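Bench notebook, gripper comparison, table 2
1/14/25

Started with the Zirness fingers still on from the last round, because I wanted one more set of numbers from them before swapping. I am less and less sure the numbers mean what we say they mean. More on that further down.

Setup as before. Brown paper on the table, blue tape grid, same arm, same controller settings, speed capped at the slow setting. Payload value re-entered by hand after each tool change. Beca caught it last time still carrying the old tool mass, and I spent a morning blaming the fingers for a wrist that was simply expecting a heavier thing on the end of it.

Three candidates: the stock Zirness pair (short, stiff), the Renaud adaptive pair (long, bendy, dear), and the Grirkix pads, which aren't a gripper at all but a stick-on rubber face that Grirkix says turns any parallel gripper into a soft one. I have read their leaflet twice. It says "up to" in every line that has a figure in it.

Zirness, morning

Lemons are fine. Lemons are always fine and I would like us to stop putting them in the headline figure. A lemon is nearly the ideal object for two short fingers: it gives a bit, it has a fat middle, and the skin grabs. If we quote a success rate with lemons in it we are mostly quoting how many lemons we used.

Orange, mostly fine. It rolls if the first finger touches early, and the first finger does touch early, by a hair, every time, on the same side. Éabha thinks the fingers are not closing evenly. I think the tool centre point is off. We argued over it and then did the sensible thing and turned the wrist through half a turn and tried again. The early touch moved to the other side of the orange, so it travels with the tool. That suits Éabha's idea and also a tool centre point error, so neither of us has won. Need the feeler gauge, which has gone missing again.

Spoon out of the bowl: poor. The fingers can get hold of the handle, but as soon as the wrist lifts, the spoon swings on the pads like a pendulum and clips the rim. Twice it took the bowl with it. Closing force up a notch stopped the swing and started to bend the approach, so the arm reported contact and stopped. Back down a notch. I don't think this is a finger problem. It's a where-you-hold-it problem, and swapping fingers is an expensive way of avoiding it.

Flat things: bad, as expected. The plate can be taken by the rim if the arm comes in from the side with the wrist tilted. Straight down there is nothing to pinch. The cutting board went the same way, except that it is thick enough for a fingertip to catch one edge and drag it across the tape. That looked like progress on the log, because the object had moved. The log counts moved as touched and touched as half marks. I want this changed before anybody else reads the summary.

Grirkix pads, midday

Stuck to the Zirness fingers with the supplied adhesive, pressed for the time stated. They add thickness, so the opening shrinks and the zero is wrong until you redo it. This isn't in the leaflet.

First impression was good, and I distrust it, since everything looks good for ten minutes. Orange no longer rolls. Spoon still swings, perhaps less. The cups from the rack came up cleanly by the rim, one finger inside and one out, but they did that with the bare fingers as well.

By the end of the run the left pad had crept down so that its lower edge stood proud of the metal. So the thing first touching the table was now rubber, and the approach height was wrong again. Took them off. The adhesive comes away in strings. Allow a good while with a rag.

Verdict for now: some real gain on round things, paid for with a zero that wanders. I would not run these unattended.

Renaud pair, not yet

The adapter plate that came with them is drilled for the Brendberg wrist, which is the one arm we do not have. Éabha has drawn up a new plate. Until it is cut we have no Renaud results at all, and I'd ask that the column be left blank in the shared sheet. At the moment it has the supplier's own figures typed in, in the same font as ours. Somebody meant well.

On the numbers

The sheet says 324 attempts for Zirness. I went back through the log and that total includes restarts after a protective stop, which the script writes as new attempts. Take an object that trips the stop twice and then lifts: that's two failures and a success for what I would call one go. Easy objects never trip it. So the total is loaded towards the awkward ones and the rate comes out lower than it should, while the lemons push it the other way. The two errors may well cancel. I'm not prepared to rely on that.

Also, 15 goes per object per finger set is not enough to separate pads from no pads. We would need a difference you could see across the room. Beca wants to push the whole thing to 1000 and let the average sort it out. My objection is that more goes at the same lemon in the same spot tells us a great deal about that spot. I'd sooner have fewer goes with the object put down somewhere different each time, using the grid squares, and the square written in the log.

Disc tests, afternoon

Bare fingers back on, zero redone. Moved to the pale blue disc by itself, because it is the dullest object we own and the grasp has to come from the approach and not from luck. Wrist straight down, short fingers, disc directly beneath.

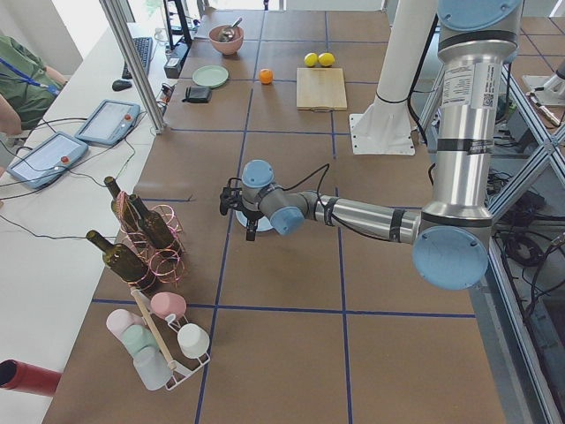

Zirness fingers pointing straight down, blue disc directly beneath.

Straight down doesn't work, for the same reason as the plate. Tried it at three heights anyway so it is written down. At the lowest, the fingertips pressed on the paper and the arm stopped itself. In between, they closed over the top of the disc and skated off. The paper has a scuff there now.

Then tried tilting the wrist and sliding in from the side, one finger meant to go under. The disc slides away ahead of it. With something behind the disc to stop it (I used the cutting board) the finger gets under often enough to be worth doing properly. But then we are testing a finger plus a fence, and the summary must say so.

One thing I hadn't expected: the thin cable that loops up from the wrist pulls when the wrist is tilted far over. Small pull, but it is enough to shift the reading on the force display, and I saw the same shift with nothing held. So some of what we have been calling light contact in the tilted runs may be cable. Entry 1321 in the log is the clearest case if anyone wants to look. Retie with more slack and rerun the tilted set before believing any of it.

Camera

Left the fixed one alone. From its side the arm hides whatever it is holding for part of each lift, so I've been marking drops by eye as well as from the recording, and the two lists do not agree. Where they differ I have kept both. Éabha suggested shifting the camera. Fine, but after this series, or the before and after won't compare.

To do

Feeler gauge: find it, or buy another and chain it to something.
Recheck the tool centre point with the pointed tip, both wrist orientations.
Change the script so restarts are tagged and moved does not score.
Slack in the wrist cable.
Clear the supplier's figures out of the Renaud column (Beca).
Adapter plate, once the drawing is checked. Éabha has asked for a second pair of eyes on the bolt circle and I've said I'll do it.
Lemons reported on their own line from now on.

Brendberg want an answer by June on whether we would take one of their arms on loan. My answer today is no. We can't yet say which of two pairs of fingers is better on the arm we've got, and a second wrist in the comparison would give us another thing to blame. Beca disagrees and has written her reasons on the next page.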